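Home Forums Desk & Office Keyboards New posts Log in

Pale green keyboards: is anyone paying for more than the colour?

Reading time: 4 min

gumleaf_typist
Right, I'll be the grump. Every second desk thread this October has one of those mint and cream mechanical boards in it, and I'd like someone to tell me what you get for the money besides the colour. The Caruso shop had one marked down and the staff were very keen on the word "creamy". Creamy is for custard. I typed two sentences on it standing up in a noisy shop and learned nothing.

My current board is plain grey and has lasted 9 years. Why would I swap?

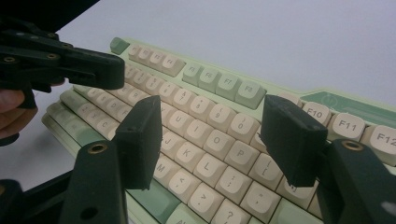 My main worry is the legends. Grey printing on cream is lovely until it's five o'clock and the blinds are down. I don't touch type the symbols, I look for them, and so does anyone else who's being truthful about it. Pale grey for the function row seems like a choice made by someone who never uses the function row.

brackish
You're being harsh on the legends. They're grey, not invisible. I've had a cream set for two winters and the letters are perfectly readable, it's only the little F-key ones that go soft at a distance. How often do you need F7?

gumleaf_typist
Daily. Spellcheck.

brackish
Fair enough, but you'd know where it is by now. Plenty of these sets do the function keys in colour blocks as well, so four cream then four green. You learn F5 is where the green starts and that's the end of it.

tram_window
I'm with the grump on this one. I paid for a Zamance in the same sort of colours, and the top of the spacebar went shiny before anything else did. Looked like I'd been eating chips at it. The seller's answer was that "patina is normal". Patina is for brass taps. 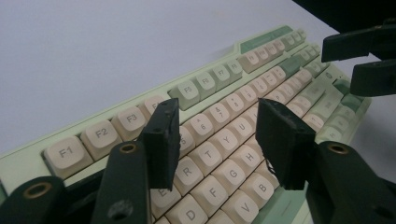

What annoyed me more was cleaning it. Cream caps show every crumb and every bit of dog hair, and the light-coloured case means you see the grime line along the edge too. On a black board I could ignore all that for months. If you do get one, buy a cap puller the same day, and a soft brush, and don't use the spray stuff near the printing until you've tried it on a key you never touch. Scroll lock's a good candidate if you've got one.

brackish
So your complaint is that it shows you when it's dirty? I'd call that a feature.

tram_window
You're welcome to come round and enjoy the feature.

low_tide_22
Question for the pro-mint crowd – what are you putting underneath? I've got a white desktop and mine skated about until I stuck fresh feet on it. A Surninar desk mat fixed the noise as well, which was half of what I'd been blaming on the switches. People spend a fortune on switches and then put the thing on a bare hard top that rattles.

gumleaf_typist
That's the sort of thing I suspected. How much of the "sound" is just the table?

low_tide_22
A fair bit in my case. I wouldn't swear to it for anyone else's. Fold a tea towel under your grey one and see if it suddenly sounds like a dearer keyboard. 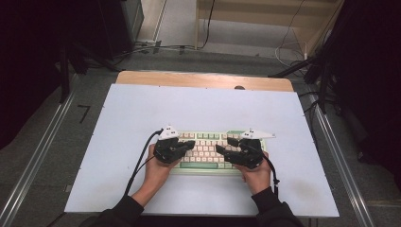
The other thing with compact boards is where your hands end up. There's no number pad, so the mouse comes in closer and my right shoulder stopped grumbling. I'd take that over any colour. You can get it in black, too, for less money.

cel_convert
Cleltine owner here. I bought it for the colour and I don't care who knows it. I sit at this desk all day, the carpet's grey, the walls are grey, and a bit of green cheers me up. Not everything has to be justified to a forum.

gumleaf_typist
That's the first answer in this thread I believe.

brackish
So you're buying one?

gumleaf_typist
No. I did try the tea towel, though. Slight improvement, and now there's a tea towel on my desk.

Comments (3)

pdk_north – Mine's green on green and the bracket keys are the only ones I ever have to hunt for. The colour has nothing to do with it.

oldribbon – Dark legends on cream are fine. It's the pale grey ones you want to steer clear of. Look at it in your own room at night before you throw out the box.

low_tide_22 – Still using the mat. The corner's started to curl.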